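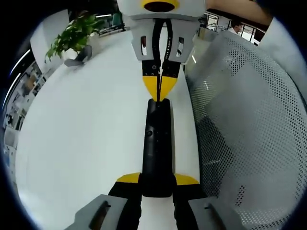 Washing machine leaves towels stiff as a board – any ideas?

Han-gyeol Ra
Hi all, we moved to Vurndale in June and ever since then our bath towels have been coming out like cardboard. Same machine, same powder (Pamix, the one in the green box), same 40 degree wash as at the old flat. I've tried using more powder and that made them worse if anything. They're dried on a rack in the spare room. What am I doing wrong?

tustik_mum
You've gone from soft water to hard, I'd bet my kettle on it! Cut the powder down, skip the softener completely (it coats the loops and they stop soaking anything up) and put a cup of white vinegar in the drawer for the next 3 washes. Give each towel a proper shake before it goes on the rack – I do mine out of the back door and it makes a big difference. Don't cram the drum either, 5 bath towels is my limit.

Yeom
tumble dryer

pegbag
Agree with the vinegar but check your handbook first, mine says not to use it on the rubber seal too often. I do a second rinse instead and they come out fine, if a bit scratchy in winter.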